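Gasteo Shared Workshop
Minutes of the September build meeting, two-arm bench

The meeting opened at 7:10 in the back room. Minutes of the previous meeting were accepted with one correction: the bench money left is $3357, and the earlier figure had the rail counted twice.

1. Bench and enclosure
The walls are up on three sides and the front stays open for access. It was agreed to keep the flowered covering on the work surface until the end of the build. A plain gray one was proposed and got 2 votes. The scuffed beam at the front will not be repainted.

2. Cables
The purple cables to the grippers were discussed at length. Members want more slack at the wrists and less hanging below the rail. Cable clips will be ordered from Hidus, two sizes, one bag of each.
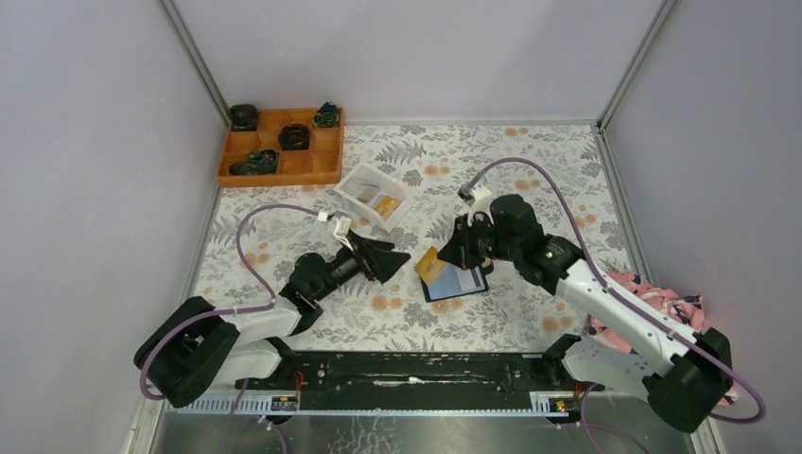
3. Sorting task
The Bosero plan calls for small items to be picked up from the middle of the bench and put away in the wooden tray or the plastic bin. Cards and pouches stay on the list. Cloth was moved to the second stage, after some disagreement. The gripper fingers will be left as they are for now, and spare ones will be printed in the same shape.

4. Software
The Cárdenas scripts now start both arms from one command. The stop button must be tested before every session and the test written in the log book. This was agreed without a vote.

5. Other business
Bench hours are 4 to 8 in the evening. The key goes back on its hook.

Next meeting in October, same room. Closed at 8:25.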